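February 8, 2020

Saturday, room to myself till lunch. Bench 2, the sorting and storage stuff for the Climano trial. Writing this fast, will tidy later (won't).

Carry over from last entry: white board still on the table. Leaving it there. Bare wood was a pain, every crumb and bit of tape looks the same color as the top, and the board wipes clean. Sits flat now. It did have a slight rock at one corner, I put a folded bit of card under and then took it out again once I'd turned the board end for end. Don't turn it back please.

Wiped down with the spray from the Allport box, NOT the stuff under the sink. The under sink stuff leaves a film and you only see it when the light is low. Two passes, dry cloth after. Cloth is going gray, needs replacing.

Bins. We have three kinds in the cupboard now and I keep mixing them up so, for the record:

- clear collapsible, beige binding on the rim. The good one. You can see what's in it from any side.
- the solid gray tubs from Karnunport. Fine, heavy, stack well, can't see in.
- mesh ones. Everything small falls thru or gets hooked. Please stop putting them back on the bench shelf.

Using the clear one. It folds flat and that's nice for the cupboard but it never goes back quite square, the walls sag and the rim goes wavy. Tried pulling the corners out by hand, holds for a bit then slumps. Tried leaving it open overnight with a book in each corner, better, not great. Might be that it just needs to stay up and not get folded anymore. Put it on the left side of the board, right side stays free for whatever's being put away.

Balls. Orange ones only today, the white ones disappear on a white board (yes, should have thought of that when I ordered, bag of 88 white ones if anyone has a use). Small, light, roll off if you breathe on them. One out at a time, rest stay in the drawer.

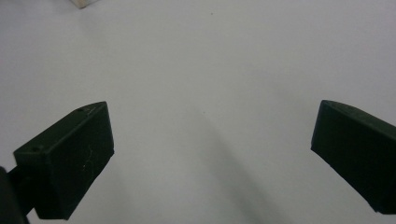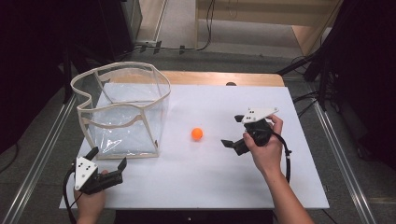

Board, white side up.

Then the boring part, putting the ball in the bin and taking it out again, 20 rounds. Kept a tally on the back of an envelope, envelope is stapled in the folder. Notes as I went:

Rolling is the whole problem. Set it down and let go too quick and it wanders. Doesn't seem to prefer a direction, so I believe the board is level enough. Didn't get the level out to check, should do that.

Going in over the near side of the rim is easier than over the side facing the ball. Feels backwards. I think it's becuase the rim is lower there when the wall bows out, will look at it again after the bin has stood up for a few days.

Drop from high and it bounces, once it bounced clean out and under the radiator. Lower drop, no bounce to speak of. Putting that down as a rule: get down below the rim before letting go.

Bin walks. It weighs nothing empty. Every time the rim gets touched it shifts a little and after a few rounds it's not where it started. Options: tape (leaves marks on the board, and then I'm back to scrubbing), a weight in the bottom (but then you're not seeing the ball clearly, and it'll bounce off the weight), or pencil the footprint on the board and push it back each time. Did the pencil. Faint, comes off with a damp cloth. If you move the bin for some reason put it back on the lines.

Static is a thing too. The clear plastic picks up lint like mad and at one point a bit of paper was stuck on the inside wall and I spent a good minute thinking it was a crack. Wiped with the damp cloth, helped. Room is very dry with the heating on, maybe less of a bother by May.

Two things went wrong that were just me. Knocked the drawer with my knee, balls everywhere, long pause while I crawled about. And I skipped a line in the tally so the envelope looks one short, it isn't, see the mark in the margin.

Lighting ok. Soft shadows, nothing harsh. Kept the blinds where they were, please leave them half down so next week matches.

Still to do / whoever is in first:

level on the board, both directions
new cloths, the cheap pack is fine
ask Marchetti whether the clear bin comes in a stiffer version, or with a rod in the rim. Their catalog shows one size only but the catalog is old
move mesh bins to the bottom of the cupboard or bin them
label on the drawer, it says PENS and has had no pens in it since I've worked here
try a folded towel in the bottom of the bin for the bounce, thin one

Left the clear bin standing when I packed up, on its pencil lines. Ball drawer shut. Spray back in the Allport box. Lights off, heating I couldn't find the switch for again.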